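What Happens to the Stuff in a Student Apartment?
Final report, Households and Everyday Life
Anayeli Ochoa

Why I picked this

I moved into my place in Dalen last fall with two suitcases and a blanket. By spring I couldn't close the closet. I live in a small studio, I don't think of myself as a shopper, and still there it all was — three can openers, a bag of other bags, a waffle iron I have never plugged in. So when our instructor, Zewditu Gudeta, told us to choose something from our own daily lives, I looked at the closet and figured I had my topic.

My question was pretty simple. How do things come into a small student home, and how do they leave again? I thought it would mostly be a story about buying too much. It got messier than that, and a lot more fun to write up!

What I did

For most of the term I kept a notebook by my front door. Anything that came in got a line, and so did anything that went out, apart from food and mail. I also talked two friends into doing it with me. Sixten Bråten lives across town in Steltden in an apartment with a real hallway (jealous). Fuseini Sarpong rents a room in a shared house and has a brother who keeps giving him furniture.

We met up to compare notebooks, usually at Sixten's because he has chairs. I asked both of them the same things each time: where did it come from, did you want it, and where does it live now? That last one got the best answers. Fuseini's reply for a whole page of items was "on the bed, then on the floor when I sleep."

I should say the notebooks are not equally good. Mine is careful at the start and sloppy around midterms. Sixten forgot his when he went home to Prillcombe for a week and filled it in later from memory. I left those pages in but I don't lean on them much.

What came in

Gifts and hand-me-downs beat shopping by a mile for all three of us. My aunt sends things. Sixten's neighbor, Trygve Strömberg, was clearing out his basement and would knock on the door with a box and a hopeful look. It is very hard to say no to a man holding a fondue set. He told Sixten he felt better knowing it had gone to somebody, and I think that explains half of Sixten's kitchen.

The second big source was the share shelf in my building's laundry room. I love that shelf and it is a terrible influence. I took a lamp from it, put the lamp back, and then took it again in May. The notebook has it listed as both in and out, which made my tables a headache.

What people do with a small space

Once stuff is in, it has to go someplace, and I started paying attention to walls. Floor space runs out first in a studio, so everybody starts hanging things up. Shelves, hooks, fold-up tables, the works. A desk that hangs on the wall gives you the floor back, but there's a catch I noticed in my own notes: the moment I had a new flat surface, it filled up. My line for that week just says "mugs, again."
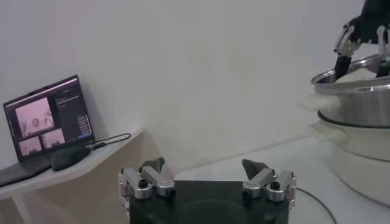
What went out

Much less than came in, I'm sorry to report. Clothes left the easiest. Kitchen things hardly moved at all, and cables never did. Fuseini got rid of a bookcase by giving it back to his brother, who brought over a different one.

I tried selling a few things on Ondent, the local resale site, and my coat went fast. The waffle iron got one message asking if it came with waffles. It is still in my closet.

What I'd change

I'd get more people, and at least one who lives with family, because we three were too much alike. I'd also ask them to write down the things they turned down at the door. I only thought of that near the end, and my notebook has a single entry for it: one ceramic goose, from my aunt, politely refused.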